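Home | Projects | Data cards | Notes | Contact

Last updated: 18 September 2024

# Rirnotau Garment Handling Set

Data card, second revision. Maintained by Birdie Nguyen-Tran, with corrections from the people who do the handling.

## What it is

Rirnotau is a set of recordings of people handling navy clothes on a bed with two hand-held grippers. It was put together for Porkum, a laundry and linen contractor with a finishing floor in Arkthorpe. Porkum wants a machine that can fold mixed garments. The folders at Arkthorpe want to know what happens to their shifts if it gets one. This card tries to serve both, and it leans toward the second group, who were asked last.

The operator holds a gripper in each hand and works the fingers with a trigger. The recordings are meant for training a two-armed robot to repeat the motions. 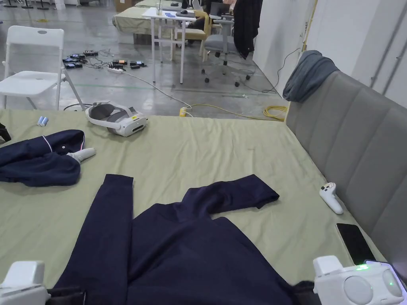 The first revision of this card called the set "representative of commercial finishing work." I have taken that line out. A finishing table at Arkthorpe gets whatever the dryer gives it: fitted sheets, chef's whites, a child's sock inside a pillowcase. A model trained on a couple of dark garments on a pale sheet has learned that and little else.

## Contents

- Each episode is one handling attempt, 60 seconds at most. Longer attempts were stopped, which flatters the average.
- Failed attempts are kept and marked `fail`. Please don't filter them out before reporting a success rate.
- Garments are dark and several carry white print. Expect trouble if you move to plain white linen.
- Background clutter was left alone. Cables, chairs and coworkers come and go. 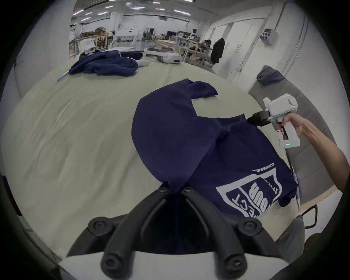 ## What it changes for the people doing it

Porkum's pitch to the floor was that the machine would take the dull part and leave the skilled part. I asked 7 folders which part was dull. Most of them named the paperwork.

Holding grippers is also a different job from folding. A folder feels a seam through her fingertips and turns the shirt before she has thought about it. With the grippers she has to look for the seam, pinch, miss, and pinch again. Operators asked for a break every 20 minutes and got one after the first week. Wrist soreness is not recorded anywhere in the data, and it should have been.

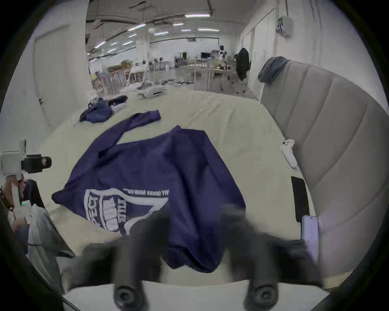

Pay is the other gap. Recording was paid at the ordinary folding rate, although what the operators handed over was their method, and the company can keep using it after they leave. Quintanilla, the integrator, told us this was outside its scope. Porkum said it would look at the question in May. I have seen nothing in writing.

## Intended use

Fine for: grasp studies on soft fabric, comparing gripper motions, teaching.

Poor for: staffing forecasts, throughput claims, any slide with the word "headcount" on it. The episodes start with the garments already on the bed. Sorting, stain checks and untangling happen before that, and they take up much of a real shift.

## Known problems

- 2 operators did most of the recording. Both are right-handed.
- Labels for "folded" were applied by an engineer. The folders disagreed with many of them, usually over collars. Their marks are in the `floor_label` column, and I would use those.
- People in the background agreed to be there, but agreement was given once, at the start.

## Questions we get
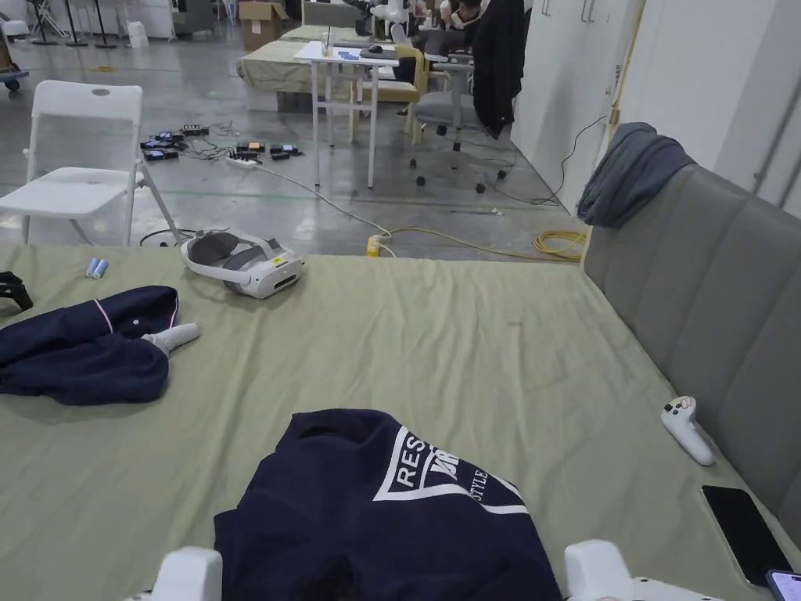 **Can Porkum use this set to justify cutting the folding crew?**

It shouldn't. The set holds no shift output, no error costs and no comparison with bare hands, so it can't say how many people a finishing floor needs.

**Who decides when the machine goes live?**

Porkum does, under the current agreement. The folders have asked for a trial period with the right to stop the line, and that request is still open.

## Changes

- Added `floor_label`.
- Removed "representative" and "human-level" from the summary.
- Restored failed attempts missing from the first release.

Contact: Birdie Nguyen-Tran, Rirnotau data desk | © 2024 Rirnotau | Back to top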